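4.2 Clearing mixed items from a household surface

The second group of trials dealt with clearing a table top and putting each item where it belongs. We took this chore from the Feltum task list because people do it many times a day and seldom think of it as work. For a machine it combines several skills that are usually tested apart: picking up small hard objects, handling cloth, and moving soft containers whose shape changes when they are lifted.

Each trial used 14 items, some of them inside others. The Luvora controller was given a short written instruction and no map of the room. A trial ended when the last item had been placed, when the operator stopped it for safety, or after 60 minutes. We ran 100 trials in three homes, with the surfaces left as the residents normally keep them. Figure 6 shows one of the arrangements.
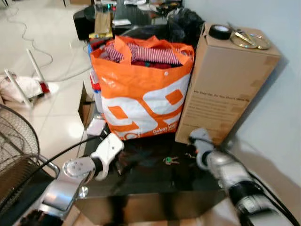

Figure 6. Two-arm platform at a glossy black surface with a bag of clothing, a set of keys, and a tall cardboard box carrying a roll of black tape and a pair of scissors.

Keys proved harder than their size suggests. On a matt surface the gripper closed on them at the first or second attempt in most trials. On glossy black surfaces the depth estimate was often wrong by several millimetres, and the fingers either closed above the keys or pressed them against the table. Slowing the final approach helped, but it did not remove the fault.

Woven bags gave a different kind of trouble. Both handles had to be held before lifting, and a full bag tended to lean towards whichever arm rose first. Garments folded over the opening sometimes slid out during the lift. The controller treated a fallen garment as a new item and went back for it — a sensible choice, although it used up much of the time allowed.

Scissors were picked up reliably when a finger loop faced the gripper. When they rested on top of a box, the box itself could shift under light contact, and the planner had no means of steadying it with the other arm. The Rezende planner, tested in January on the same items, had this ability but took longer over every grasp.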